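Workshop Guides > Arm Station > Flendeck Shoe Rack Build

Section 3: Placing the shoes and checking the cable

Written by Latifa Naciri for the Plarkolthorpe shared workshop. Before you start, finish Section 2 (fixing the arm) and keep the power off.
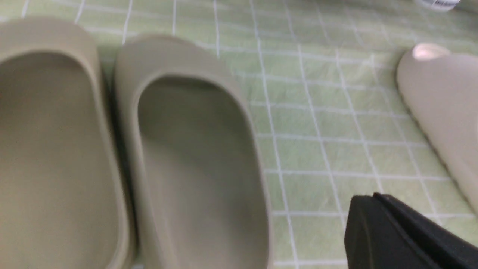
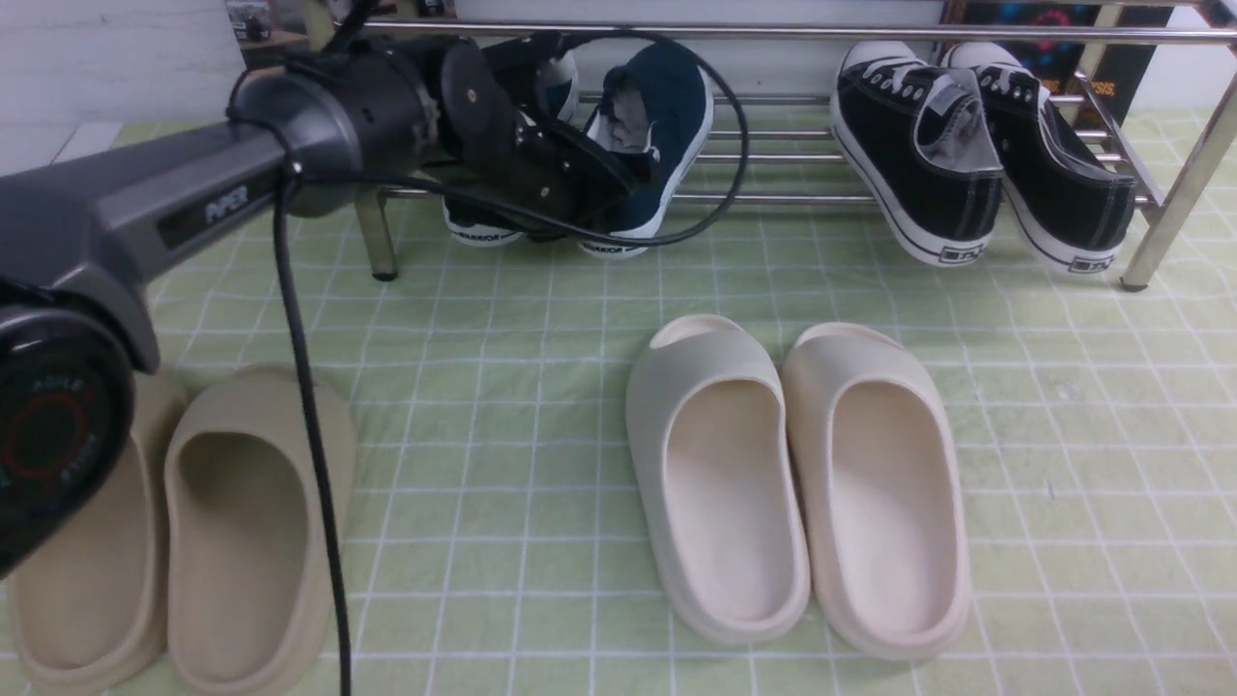
Fig. 3. Slides on the grid cloth, wrist view; then the arm, its cables and the rack, head view.

1. Spread the green cloth in front of the rack. Small wrinkles are allowed, but a large fold can catch the finger of the gripper.

2. Put the slides on the cloth with the heels toward you. Leave 45 mm between one pair and the next.

3. Put the sneakers on the bottom shelf, also with the heels toward you.

4. Move the gripper by hand to the shelf and back, 3 times. Look at the cable during each move. It must never become tight.

CAUTION: Do not let the cable loop go around a shoe or a leg of the rack. If this happens, lift the loop away before you switch on the power.

5. Switch on the power and set the speed to 2 in the Jellstead menu. Keep your hands away from the joints.

Note: Foam slides are soft. If the gripper leaves a mark on the rim, make the closing force lower and try again. My value is 79, but your fingers may need a different one.

Filed under: Robot arms, Home builds

Related guides
Section 2: Fixing the arm
Section 4: Teaching the first pick
Huerta cable clips: how to mount them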